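Section 6: Setting Up a Guest Toss to a Remote Forecaster

The toss is the best part of a live weather segment, and with Javbridge it takes one operator and one return feed. This section covers linking your studio to a forecaster at another site, getting both people on the air together, and handing back cleanly. If you haven't patched your studio audio yet, go back to Section 4 first.

Before you start

You need the rundown open in Javbridge, a working intercom line to the remote site, and a forecaster who has already been wired up. Ask the remote site which graphics machine they're on. Serrano maps come through with their own clock and city bug, so you'll want to turn yours off for the length of the segment.

Link the remote site

1. Open the Remotes tab and choose Add Site.
2. Type the site name exactly as it appears in your rundown. Endbridge and ENDBRIDGE are treated as two different sites!
3. Enter the port. The factory setting is 4000, and most stations leave it there.
4. Press Connect and wait for the tally square to turn green.
5. Press Measure Delay twice. Keep the second number.

Note: If the tally square stays yellow, the picture is arriving but the return audio isn't. Check that the remote site has you on their second return, then press Connect again.

Set the earpiece feed

6. Select the forecaster's name under Talent.
7. Set Return to Mix-Minus. The forecaster now hears everything in the studio except their own voice.
8. Have the anchor count down from ten out loud, and ask the forecaster to clap on one.
9. Adjust Return Level until the forecaster gives a thumbs up on the preview monitor.

Caution: Never send full program audio to an earpiece. The forecaster will hear their own words coming back late, and even seasoned people stumble within a sentence or two.

Run the toss

10. Cue the double box 30 seconds before the toss. Both faces should be on preview, with the anchor on the left.
11. Tell the forecaster "next" on the intercom, then stop talking.
12. Take the double box on the anchor's last line of introduction.
13. When the forecaster starts speaking, take the remote full.
14. Fire maps with the space bar, or hand map control to the remote site by pressing Give Control.
15. Bring back the double box for the chat at the end. Leave room for it; this is where viewers get to enjoy the two of them together.
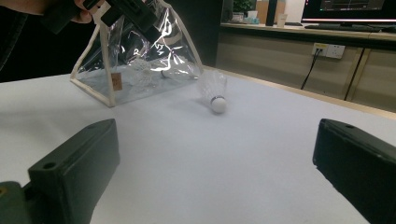

Fig. 19. White tabletop with clear bag.

Note: Give Control stays with the remote site until you press Take Back, even after the segment ends. Take it back before the break.

If the remote drops during the segment

16. Press Home. Javbridge cuts to the anchor and holds the last good map in the side panel.
17. Let the anchor read the backup forecast from page 213 of the rundown.
18. Reconnect during the break and repeat steps 5 through 9.

Section 7 covers two remote forecasters at once, and it's a lot of fun once you have this one down.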